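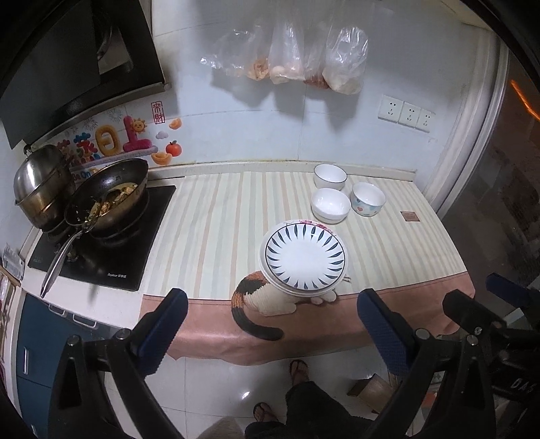
Daiane Lacerda reckons her Trotach phone only lasts till teatime because the battery is worn out. It may be. Check the settings before you buy another one.

Freeing up a sluggish Trotach

Open Settings, then Battery, then Health. Anything over 91 is fine, whatever the man in the shop told you.

Go back a step and tap Background Apps. Hers had 40, including two torches. Switch off all but the ones you'd miss.

Under Display, drop the refresh rate to Standard. You will grieve for a day.

Restart. If the phone shows error 3047, hold the power and volume down keys until it buzzes, then let go and leave it alone while it sulks.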